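Heitmann Magnetic Screwdriver Set: three months in

I bought the Heitmann set in March, right after I stripped the second screw in a week on an old office tower with my junk drawer screwdriver. It has 60 bits, a fat rubbery handle, a little extension shaft and a zip case, and I paid $70 for it at Dikness. That felt like a lot for something I was going to lose pieces of!

I mostly fix up used desktops for family and neighbors, plus the odd laptop when I'm feeling brave. So I wanted one kit that could do case screws, drive cages and those tiny laptop ones without me digging through three different boxes.

The handle is the best part. It's thick enough that my hand doesn't cramp, and the spinning cap on the end is smooth, so you can press down with a palm and twist with two fingers. The magnet is strong too - it'll hold a motherboard screw sideways while you fish around for the hole.

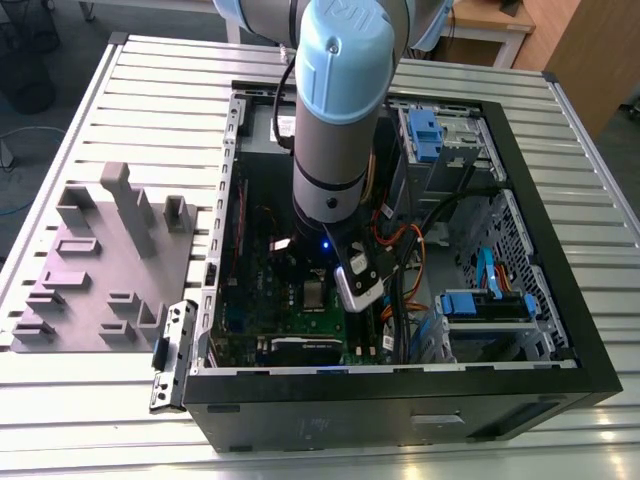

Tower on its side, panel off.

The extension shaft is the weak spot. It wobbles where it meets the handle, and with a long bit in there the tip wanders a good bit before it bites. My old Sulby set cost half as much and had a stiffer one. I've ended up using the extension only for loosening screws, never for tightening.

And the case, ugh. The bits sit in foam slots that are too tight when new and then too loose a month later. I've already lost 3 of them (all small Torx, naturally) somewhere in the carpet. A hard plastic tray would have been so much nicer.

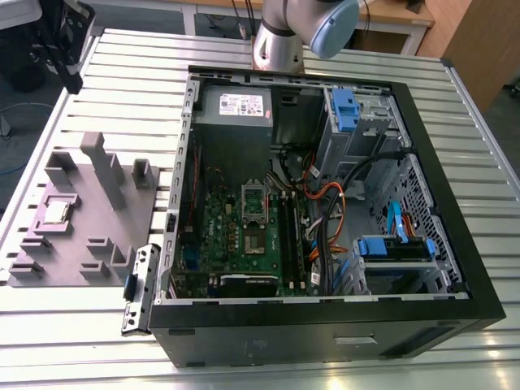 Who should get it

If you open up a computer once a year, skip it and buy something cheap. If you're at it most weekends like me, the handle alone makes it worth a look. I also tried the bigger Fodent kit with 91 pieces at a friend's place, and I liked the case a lot more, but the handle was skinny and slippery and I went right back to mine.

Four stars from me. I'd give it the fifth if they sold spare bits one at a time.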